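Supplier terms: Zurkedix moves to invoice matching at receipt

2021-10-02

Zurkedix has published the revised trading terms that will apply to all suppliers of bedding, soft furnishings and small gifts from the start of its next fiscal year. The document replaces the terms issued three years ago and the two addenda that followed. Readers who sell to the chain directly, or through Distby, should go through the full text with whoever handles their receivables. The main changes are set out here in the order in which they affect cash.

Payment trigger

Under the old terms the payment clock started on the invoice date. Under the new ones it starts when the goods are booked in at the distribution center and the invoice has been matched to both the purchase order and the receipt record. The nominal payment period is unchanged. The effective period gets longer for any supplier whose deliveries wait in the yard before booking, and for any supplier whose invoices fail the first match.

A failed match no longer goes to a named buyer. It goes into a shared queue, and the terms give Zurkedix five working days to raise a query. If the query is raised on day five and answered the same day, the clock starts on the day of the answer. There is no provision for backdating, even where the error turns out to be on the retailer's side. Several suppliers raised this during the comment period in July and the wording was left as it stood.

The practical effect depends on how clean the order data is. A supplier with one price per item and full-case deliveries should see little difference. A supplier with mixed cases, promotional prices that change partway through an order, or substitutions agreed by phone will see more invoices held. Substitutions in particular now need an amended purchase order before dispatch. An email from the buyer is no longer accepted as evidence.

Small supplier carve-out

Suppliers with fewer than 200 active item codes and no private label business with the chain can apply for the short-cycle schedule. This pays weekly on matched invoices and skips the month-end run. The application has to be made each year, and approval lapses if the supplier crosses the item threshold at any time. Color and size variants count as separate item codes. A company selling one duvet cover in four sizes and six prints is using 24 codes, so the threshold is lower than it looks for anyone in textiles.

Suppliers close to the line should check for dormant codes. A code remains active until the supplier asks for it to be closed, whether or not it has been ordered. The closure form is on the supplier portal under item maintenance, form 3902, and takes one full reporting period to clear.

Deductions

The deduction schedule has been rewritten and is now a single table. The main points:

Late delivery is measured against a booked slot, and the old weekly window is gone. A missed slot costs a fixed $80 per delivery plus a percentage of the order value that rises by band.

Short delivery is charged below a fill rate set by category. Bedding has the strictest rate, gifts the loosest.

Labeling errors are charged per carton, with a cap per delivery. The cap did not exist in the earlier terms and is an improvement for anyone shipping large volumes of small cartons.

Deductions are taken from the next payment run and disputed afterward. The dispute window is 30 days from the remittance notice. Under the previous terms it ran from the date the supplier "became aware" of the deduction, which was generous and produced a long tail of old claims. Accounts staff should plan to review remittance notices as they arrive.

Returns and markdown support

Markdown support, where the supplier funds part of a price cut, was negotiated line by line. It now has a default. If a seasonal line has not reached its agreed sell-through by the review date, the supplier contributes a set share of the markdown unless the purchase order says otherwise. Buyers have discretion to strike the clause out, and we understand that they have done so for some continuity lines. It has to be struck out on the order itself. A side letter will not override the terms.

Customer returns are still charged back at cost for faulty goods. For goods returned as unwanted, the retailer bears the cost where the item can be resold and the supplier shares it where packaging damage makes resale impossible. Resealable packaging is therefore worth pricing again for items such as novelty cushions and soft toys, which come back more often than plain bedding and are usually sold in a bag that tears on opening.

Effect on intermediaries

Distby, which consolidates for many of the smaller import suppliers, has told its clients that it will keep paying on invoice date until the end of the current contract period. It will carry the timing difference itself until then. After that it expects to offer two options: payment on match with the present commission, or payment on invoice with a higher one. The rates have not been released.

Debnath, which supplies only private label goods, is outside most of this. Its framework agreement has its own payment clause and takes precedence. Wotine is in a mixed position, with branded goods under the general terms and a private label range under a framework, and will have to run two sets of receivables for the same customer. Other companies in that position should confirm which document governs each purchase order series before the changeover. The series prefix is the simplest test, though it is not defined as such in the terms.

Working capital

Dorottya Takács, who prepares the trade credit notes for this newsletter, ran the new clock against a sample ledger of 3000 invoices from suppliers in the three affected categories. Her finding is that the average delay matters less than the spread. Most invoices match on first pass and are paid within a few days of the old date. A minority fail twice, usually on unit of measure, and those account for most of the added borrowing need. Unit of measure errors come from orders placed in packs and invoiced in singles, and can be removed by correcting the item master once.

"Suppliers will look at the average and decide it can be absorbed," Takács said. "The overdraft has to cover the worst month, and for a gift supplier the worst month is the one before the holiday season."

She recommends that companies forecast on receipt date from now on, hold the failed-match share as a separate line, and talk to lenders before the first payment run under the new terms. Invoice finance agreements need a separate check. Some define an eligible invoice by its due date, and an invoice without a match has no due date under the new wording. A lender applying that definition strictly could exclude it from the borrowing base.

Open points

Three matters are still unsettled. The terms do not say what happens to orders placed before the changeover and delivered after it. They refer to an electronic receipt notice that is not yet available on the portal. They also leave the fill rate for direct-to-home shipments blank, with a note that it will follow.
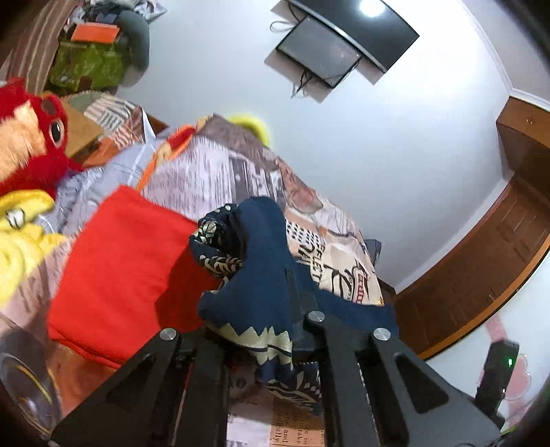 Until the fill rate is issued, suppliers of direct-to-home lines should assume that the category rate applies and keep proof of dispatch for each order. Questions on the terms go to the supplier desk at Zurkedix through the portal, with the vendor number in the subject line.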